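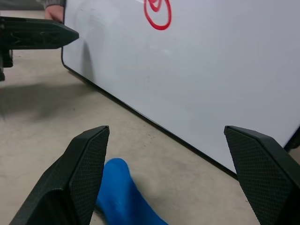 How to Darn a Sock (and Enjoy It)

By Parvaneh Nikzad
December 18, 2023

I have been mending socks since my first winter in Oltwood, when the heels went on both of my good wool pairs in the same week and I was too broke to replace them. I borrowed a library book, made two of the lumpiest patches ever put on a foot, and wore them until February anyway. I was hooked! Darning is weaving, just very small, and once you have done one hole you will start hoping for more of them.

This page covers the plain woven darn, the one your great-grandmother would recognize. It works on hand-knit socks, store-bought wool socks and thick cotton ones. Very thin dress socks can be done too, but please don't start there.

What you need

A darning needle. It should be long, with a blunt tip and a big eye. The blunt tip slides between stitches and doesn't split them.

Yarn or thread close to the thickness of the sock. For most wool socks that means fingering weight sock yarn with a bit of nylon in it. For cotton socks, use embroidery floss and separate it until it looks right against the knitting. Wool mending yarn sold on little cards is lovely if you can find it.

Something firm and round to put inside the sock. I use an Oda darning mushroom that came in a box of sewing things from an estate sale, and I'm very fond of it. A light bulb (the old glass kind, unplugged from everything, obviously), a smooth orange or a small jar will also do the job.

Small scissors. A good lamp, especially for dark socks. Navy at night is a misery.

About color: you can match or you can go wild. I used to hunt for the exact shade and was always a bit off, and a near miss looks worse to me than a bright orange patch on a gray heel. These days I keep a bag of leftovers and pick whatever makes me happy.

Before you start

Wash the sock and let it dry all the way. Turn it right side out, put the mushroom in, and bring the hole over the top of the curve. The fabric should be smooth but not stretched. If you pull it tight now, the patch will come out too big and will bag under your foot later.

Trim any fuzzy clumps around the hole, but leave live loops of yarn alone. Those little loops are useful, and you will be catching them as you go.

Now look past the hole. There is nearly always a thin area around it where you can see more mushroom than sock. Your darn has to cover all of that and reach into solid knitting on every side. I go half an inch past the thin part. If you anchor in weak fabric, the patch will hold beautifully and the sock will tear right next to it. Ask me how I know.

Step 1: Anchor rows

Thread your needle with an arm's length of yarn. Don't knot it. Starting in the solid fabric at the lower right of your area, work a row of tiny running stitches straight up, going under one bit of knitting and over the next. Leave a tail of a few inches at the beginning.

At the top, turn and come back down right beside the first row. Leave a very small loop at each turn, the size of a grain of rice. Wool shrinks a little in the wash and that loop gives it room.

Step 2: Lay the long threads

Keep going up and down. When you reach the hole, carry the yarn straight across the gap and pick up your running stitches again on the other side. Catch any live loops on the way. Your long threads should sit side by side with a gap no wider than the yarn itself. Keep them flat and easy.

Carry on until you are past the hole and back in solid fabric on the left. It will look like a tiny harp, and this is my favorite moment of the whole thing.

Step 3: Weave

Turn the sock a quarter turn. Start again in solid fabric and work toward the hole with running stitches. When you get to the long threads, go over one, under one, over one, all the way across, then a few running stitches on the far side. Turn, leave your grain of rice, and come back doing the opposite: under where you went over, over where you went under.

After every couple of rows, use the side of the needle to push the new row snugly up against the last one. Packing the rows is what makes a darn tough. My early ones looked like window screens and lasted as long as you'd expect.

If you run out of yarn, leave a tail on the wrong side and start a new length a few stitches back, following the same path.

Step 4: Finish

Once the weaving is well into solid fabric, take the mushroom out and turn the sock inside out. Run each tail through the back of a few stitches, change direction, run it through a few more and trim. No knots, please! You'll feel even a small one with every step.

Steam the patch lightly with a damp cloth over it, if your yarn can take the heat. It settles down wonderfully.

When things go wrong

The patch puckers. The long threads were pulled too tight. You can sometimes ease some slack back in with the needle tip, one row at a time. Otherwise snip it out and redo it.

You skipped an over or an under. If it happened once, leave it. If you did a whole row the same as the one before, unpick that row, or the two threads will slide around together.

The patch feels thick. Your yarn is too heavy for the sock. Wear it for a day before giving up, though, as many of them flatten out.

A heel takes me one evening with the radio on. Your first may take two, and it will look a bit wonky, and you should wear it anyway.

Next time I'll show the Swiss darn, for thin spots that haven't broken through yet.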